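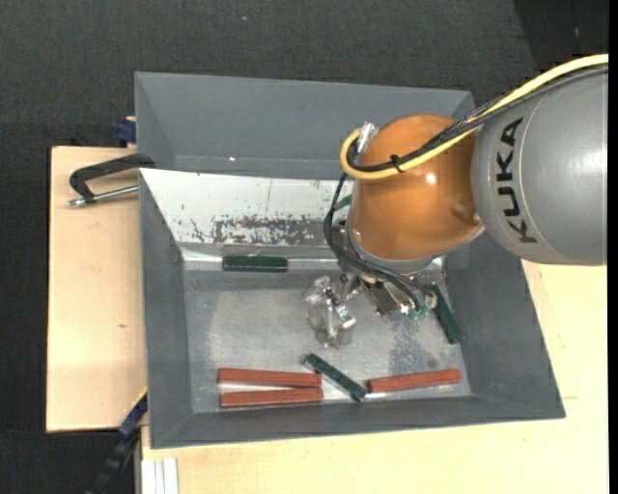
The household paper archive is a subject on which this blog has received more correspondence than any other, and it is therefore appropriate to set out in full the method adopted in this home. The term covers every sheet that enters a residence and is not immediately discarded: letters, tax records, warranties, school reports, recipes cut from newspapers. Storage is the first matter to be settled. Containers should be plain, rigid and large enough to be used for years without replacement, and they will show it. A gray bin with a divider and a white panel worn through in a long patch remains a perfectly serviceable object, and the condition of a surface should not be a ground for purchasing a new one. Funds are better directed toward acid-free folders.

The archive in question was begun after the move from Turthorpe to Hunodton, when 851 separate items were taken out of kitchen drawers, coat closets and one suitcase. The sorting occupied most of March. It was carried out in the evenings, between supper and ten o'clock, and was suspended twice for colds.

Papers are assigned to one of seven categories: identity, property, taxes, health, education, correspondence and household. An eighth category, "miscellaneous," was permitted during the first week and then withdrawn, as it had begun to absorb everything else. Readers who wish to retain it are free to do so, but should review its contents monthly.

Tax returns and their supporting papers are held in this household for seven years. This period reflects a personal preference and should not be taken as legal advice. Property papers are kept for as long as the property is owned, and health records are kept without limit. Warranties are removed when the item itself leaves the house – a rule that has proved difficult to enforce in the case of the old waffle iron.

Correspondence requires separate treatment. Natsumi Okabe, whose letters from Skuranville make up the larger part of that category, writes on both sides of very thin paper and seldom includes the year. Her letters have been placed in order by postmark where the envelope survives, and by the ages of her children where it does not. Envelopes are now retained as standard practice.

No folder may hold more than 40 sheets. Beyond that number the tabs bend and the contents are no longer consulted. When the limit is reached, a second folder is opened with the same title and the starting year written in pencil.

A review of the education category remains outstanding. It contains a large number of spelling tests, and agreement has not yet been reached within the household on which of them should be kept.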